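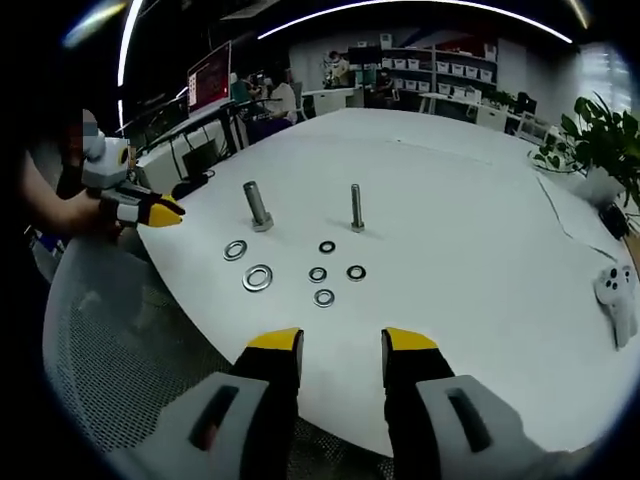

Briscombe Is Teaching Its Robots With Nuts-and-Bolts Basics (Minus the Nuts)

If you've read me for a while, you know I have a weakness for robot stories with no explosions in them. So when Hanneke Coppens from Briscombe asked if I wanted to come by on Thursday and watch people move washers around a table, I said yes before she got to the end of the sentence.

Briscombe has been collecting what its engineers call demonstrations since April. You take a hand-held gripper – two fingers with yellow tips, plus a camera that sees more or less what a robot's wrist would see – and you do a small job with it, over and over. The recordings go into a training set, and a model learns from them how to do the same job with an actual arm. The project is called Jisow, and they've got 690 recordings of the bolt task so far.

The bolt task is about as plain as it sounds. Two bolts stand on their heads on a round white table, one short and thick with a smooth shank, the other thinner and threaded. Six flat washers lie scattered in front of them, from one big shiny ring with a wide hole down to a handful of little ones. You pick a washer up, bring it over a bolt and let it drop down the shank. Then you do it again. The two people at the table have a gripper each, and they have to keep out of each other's way, so there's a fair amount of "you go" and "no, you go."

I got a turn, of course (I asked three times). I figured the big washer would be the easy one and it kind of is, right up until you try to lift it. A flat ring on a flat table gives you almost nothing to grab! I chased mine nearly to the edge before Ruben Dijkstra, who runs the sessions, showed me how to close the fingers slowly from both sides and tip it up. My second try went better. My third one knocked the thin bolt over, and I asked if they could delete it.

They could not. Well, they could, but Ruben wanted to keep it. "If all we have is perfect runs, the model has no idea what to do when a washer slides," he told me. "I'd like more of those, please." A run where somebody fumbles and then recovers gets its own tag. A run where somebody fumbles and then says a bad word and puts the gripper down (me) gets a different tag, and I'm told that one won't be used for training.

The other thing they care about is variety. Before each recording the washers get scattered fresh, and the bolts move a little too. Hanneke said an early batch was recorded with the thick bolt in the same spot every single time, and the arm they tested it on went to that spot whether there was a bolt there or not. She thought this was hilarious. I get the feeling it was less funny on the day.

It all happens in the regular office, by the way, with people working at their desks behind you and a big leafy plant at your elbow. I had pictured a sealed lab with white coats. Ruben likes the office better for recording, and he'd like to take the table to a couple of other rooms so the model sees more backgrounds and different light.

What's it for? The short answer is Bomach, a company that packs hardware kits and wants an arm that can handle small loose parts without somebody programming every single move. The two firms are planning a first trial with a short list of parts, and washers are on it. Hanneke wouldn't give me a date, and she wouldn't tell me how often the arm gets it right at the moment either, though I did try. She would only say the small washers are still a lot harder than the large one, and after my own afternoon with them I believe her.

Briscombe is taking names for more recording sessions, mornings and afternoons, two hours each. You don't need any experience, and going by my visit you don't need any talent. Ask for Ruben, and go for the big washer first.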